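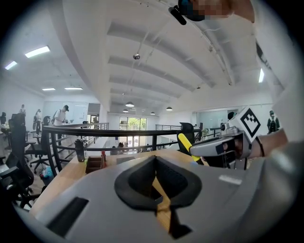

A hand with the second gripper, the yellow finger pointing to the middle.

On 02/04/2022 I was at the spring open day of Plirnent, the charity which dresses people for their first job interview. I had promised to write some lines on it, so I do it now before I forget the colours.

The open day was in the old Messina ballroom, with a fashion show at three and a sale of donated clothes before and after. The entrance was 10 pounds and all of it goes to the fitting room in Besby, where a person can come with an appointment and leave with a full outfit.

I came early for the sale. The rail of spring coats was the best one - many in pale green and a soft apricot, which I see everywhere this season. I bought a linen jacket and a belt. Shoes were fewer than in December, and mostly small sizes, so please look in your wardrobe if you have a 41 or bigger.

The show had two parts. First came office clothes worn by people who got their outfit from the charity last year. Then Trorkolico, a small label for evening wear, showed long dresses with pockets. I liked very much a navy one with wide sleeves.

Valdir Amaral, who leads the fitting room, spoke shortly at the end. They dressed 109 people last year, and the open day brought 2,274 pounds. He asked for men's shirts and for steam irons.

Tea was good, the queue for it was long. The next sale is again in December, in the same hall.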